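Sexta, janeiro

Acordei cedo com a chuva e já não voltei a dormir. O autocarro para Maltside atrasou-se 20 minutos e fui o caminho todo de pé.

Passei a manhã a tratar da renda. A Philomena quer subir o valor em março, e eu disse-lhe que primeiro arranjasse a janela da cozinha. Ficou de pensar. Tenho 3000 na conta e 1000 já estão destinados ao dentista — o resto tem de chegar até à primavera.

Almocei sopa no Caputo com o Liam. Ele vai mudar de casa outra vez e pediu-me ajuda com os móveis. Disse que sim, mas só de tarde.

Comprei lâmpadas, pilhas e um quilo de laranjas.
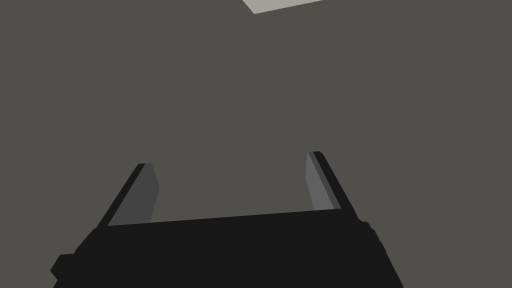

À noite liguei à mãe. Está melhor da tosse — ainda dorme mal. Amanhã tenho de ir levantar a encomenda antes do meio-dia.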